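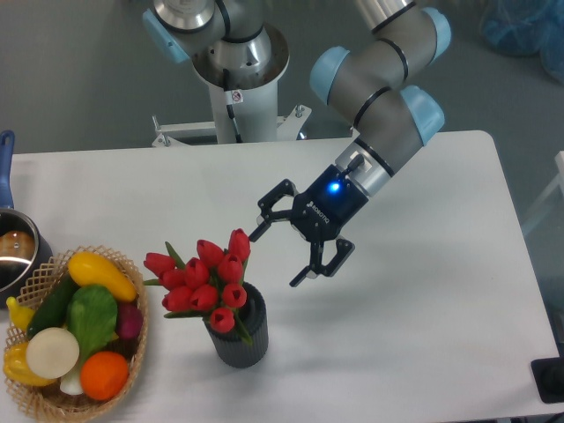 Docs > Halik > Frequently asked questions

We use cookies to remember your login and count page visits. Accept | Settings

Halik FAQ

What is Halik?

Halik is a portfolio accounting library for Python. It reads trade records, works out positions and cost basis, and writes reports you can check against your broker's statements. It does not place orders and it does not give trading signals.

Is it free?

Yes. The library and the command line tool are under the MIT license. Dernance sells a hosted version with user accounts and scheduled reports. You don't need the hosted version to use anything described in these docs.

Which file formats can it import?

CSV, OFX and QIF. For CSV you write a short mapping file that says which column holds the date, the symbol, the quantity and so on. There are 63 mapping files in the repository already, sent in by users. Look there first before writing your own. If your broker changes its export layout, please open an issue with the header row pasted in. Remove your account number.

How does it handle stock splits?

Splits are read from a separate file called actions.csv. Halik applies them in date order before it calculates anything else. If a split is missing, the position check will usually fail with error 207, "quantity mismatch after close." Add the split and run the import again.

Which cost basis methods are supported?

FIFO, LIFO, average cost and specific lot. The default is FIFO. You can set the method per account, but you can't change it partway through a tax year without passing --force. Specific lot needs a lot ID on every sale.

Does it support options and futures?

Options, yes, including assignment and exercise. Futures are partly done. Daily settlement works, rollovers don't. Ya-wen Ho maintains that module and keeps a list of open items in the futures README.

Can I use more than one currency?

Yes. Set a base currency in the config file and supply a rates file. Halik will not download rates for you. If a rate is missing for a given date it uses the last earlier one and prints a warning. Use --strict to make it stop instead.

How large a history can it process?

Our test set has about 238 thousand trades in it and is run before each release. Memory is the usual limit. If you run out, split the import by year and turn on the carry-forward option.

My totals are off by a cent or two. Is that a bug?

Probably not. Brokers round at different steps. Halik keeps full decimal precision and rounds once, in the report. Set rounding = "per_trade" in the account section to match brokers that round every line. If the difference grows over time, send us a report.

Where is my data stored?

In a SQLite file in the folder where you run the tool. The open-source version doesn't send anything anywhere. Back up the file before upgrading. The November release changed the table layout, and a converted file can't be opened by older versions.

Which Python versions work?

3.10 and later. Windows, macOS and Linux are all tested.

Can I use the reports for my tax return?

Many people use them as working papers. We are not tax advisers, and the wash sale report only looks at accounts you have imported. Check the result before you file.

How do I report a bug?

Open an issue on the tracker with the version number, the command you ran and the smallest set of trades that shows the problem. Security problems go to Ratree Kaewsai by email, at the address in SECURITY.txt. She replies within 7 days.

Can I contribute?

Yes. Mapping files and documentation fixes are the easiest to merge. For changes to the lot matching code, talk to Lakmal Roy on the mailing list before you start. That part is being rewritten.

Sign up for release notes by email. Enter your address. Unsubscribe at any time.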